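Tracing a gripper that drops out partway through a task
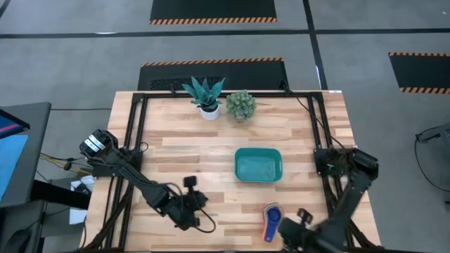
Photo: Emília Vondráček / Girwood bench notes

An intermittent gripper fault on a two-arm bench is harder to trace than a dead one. The arm homes normally, passes its self-test and then loses the gripper partway through a reach. On our bench the right gripper stopped responding over the table while the rest of the arm kept its position. The controller logged a communication timeout on the last joint in the chain. It cleared on restart and came back later in the same session.

The cause was a strained cable at the wrist. The steps below are the order we now follow, and they apply to any arm whose joints are wired one after another along the links. You will need a multimeter, a small torch, hook-and-loop ties and a second person at the stop button.

Before you start

Stop the running program and support the arm by hand before you cut power. These joints have no brakes, and the arm will fall under its own weight. Lower it until the gripper rests on the tabletop. Switch off the supply at the wall and wait 30 seconds before you unplug anything.

Move loose objects out of reach of both arms. Leave the second arm powered off as well, even if the fault is only on one side.

Step 1: Save the log

Copy the log before you restart the controller. The Irkska controller overwrites its fault buffer at power-up, and we lost our first two records that way. Write down the joint number, the fault code and the pose of the arm when it stopped. Ours was code 86 on the gripper joint each time, always with the wrist turned inward and the arm reaching low.

If the fault always comes up in one pose, suspect a cable. If it comes up in any pose but only after a long run, suspect heat or the supply, and go to step 5.

Step 2: Inspect the cable loops

Follow the cable from the shoulder to the gripper with the torch. Each joint needs a loop long enough for its full travel, and no loop should be able to catch on the link beside it. Look for flattened jacket, shiny rub marks and connectors sitting at an angle.

Check the run along the table frame too. A bundle tied too tightly near the base pulls on the shoulder connector each time the arm turns away from it.

Step 3: Test by hand

With the power off, unplug the suspect cable at both ends and set the meter to continuity. Clip on to one conductor and flex the cable slowly, a few centimetres at a time. Repeat for each conductor. A good cable holds a steady tone. Ours cut out on the data line when bent close to the gripper connector.

Step 4: Replace and re-route

Fit a new cable of the same type. Do not splice the old one – a joint in a moving section will fail again. Leave 40 mm of slack past the point where the loop looks long enough, and tie it to the link on both sides of the joint, never across it. Move the joint by hand through its full range and watch the loop the whole way.

Step 5: Check the supply

Measure the voltage at the last joint with the arm holding still, then with the gripper closed on a firm object. Keep your hands outside the reach of the arm and use clip leads. Compare the reading against the minimum in the motor manual. If it dips below that, check the terminals at the base before you blame the supply.

Step 6: Return to service

Run the arm at low speed with nothing on the table. Send it to the pose recorded in step 1 and hold it there, then open and close the gripper 30 times. Repeat at working speed. If the log stays clear, put the objects back and run the normal task 3 times with someone at the stop.

Change the timeout setting last, if at all. Ours had been raised during an earlier job for Ayala, which let the arm carry on moving for a moment after the gripper had stopped answering. It is now back at the default, and a lost gripper joint stops both arms.

Next: setting joint limits for a shared table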